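July 24, 2022

Spent the whole afternoon in the Culbridge simulator, driving the arm around with the hand controller and teaching it tabletop stuff one run at a time. My thumb is killing me! I'm up to run 1513 in the Maver set, and I swear my steering is getting smoother — well, most of the time.

Warm-up was just flying the gripper around with nothing to grab, so I could get a feel for the wrist before doing anything I'd want to save. 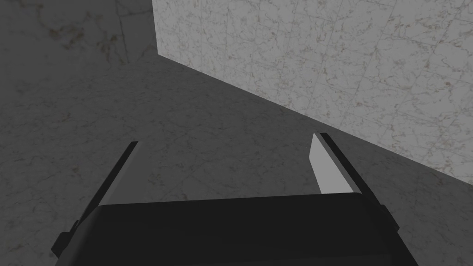

*Fingers wide open, nothing but marble ahead.*

I like the marble more than I expected to (so fancy for a pretend room!), but it does make distance hard to judge. I keep wanting to creep in when I should just go.

Then on to the chisel and the round wooden bowl. The chisel is the one I sweat over, with that skinny blade and me trying to line up two fingers from the wrist view. I talk to the arm while I do it — "left, left, no, your other left" — and I'm glad I work from home.
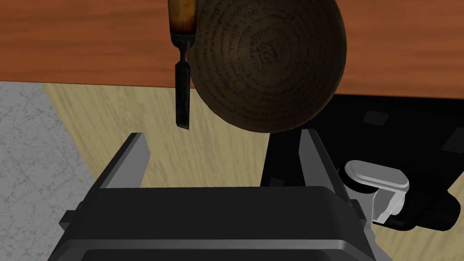 ## For tomorrow

- Slow down on the approach, especially with the chisel
- 28 more runs, then send the batch to Kaltmont
- Find the wrist brace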